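Help & Guides > Clokach Backup > Common questions

How often should I back up my database?
We get asked this more than anything else, and the answer we always come back to is another question: how much work could you bear to type in again? If losing a morning's orders would ruin your week, a nightly copy won't be enough for you, and an hourly one is well worth the extra disk space. Clokach keeps hourly copies for 48 hours unless you tell it otherwise.

Can I keep everything in one place?
You can, and plenty of people begin that way, but we'd gently encourage you to put a second copy somewhere else altogether, even if it's just a modest server in another building. 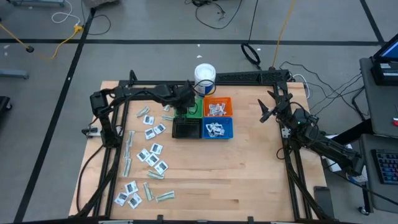 Do I have to restore the whole database to get one table back?
No, and we're so pleased to say so, as it used to be a real nuisance! Each table is stored separately inside the backup, a bit like those little plastic bins standing in their two-by-two block, so you can dip into the green one and leave the orange one well alone. Choose Restore, then Single table, and pick the copy you'd like.

Is there a limit on size?
The standard plan covers 300 tables, and the larger one goes up to 1,000. If you're getting close, do drop Hazel Ostrowski on the support desk a line and she'll move you across without any interruption to your backups.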